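4.3 Fitting the Torham shelf brackets

Read section 4.2 before starting. The brackets are supplied in pairs and must be fixed to a solid wall.

1. Mark the height of the lower bracket on the wall. The standard height is 918 mm from the finished floor.
2. Drill the two fixing holes and clear the dust from each.
3. Insert the plugs until they are flush with the wall surface.
4. Offer up the bracket with the longer arm vertical and drive in both screws by hand.
5. Check the bracket with a spirit level, then tighten the screws fully.
6. Repeat steps 1 to 5 for the second bracket, at a spacing of 200 mm or more.

CAUTION: Do not drill directly above or below a socket or switch. Hidden cables usually run vertically from these points.

NOTE: Plasterboard walls require fixing kit 1413, ordered separately. The plugs in the standard pack are not suitable.

4.4 Fitting the shelf

1. Keep the work surface clear of loose screws before laying the shelf face down.
2. Screw the locating strips to the underside — the notched end faces the wall.
3. Lower the shelf on to the brackets and press until both strips engage. 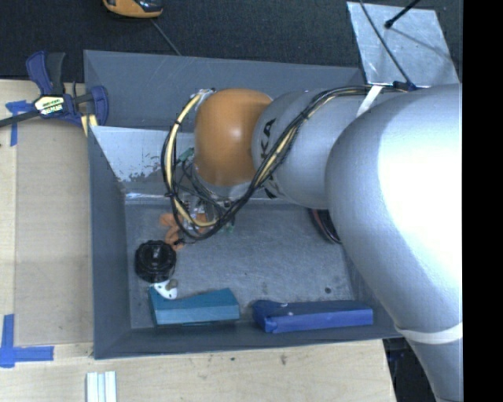
Fig. 13. Grey bin on a light wooden work surface.

CAUTION: Do not stand or lean on the shelf at any time.

For replacement parts, quote the number printed on the pack label.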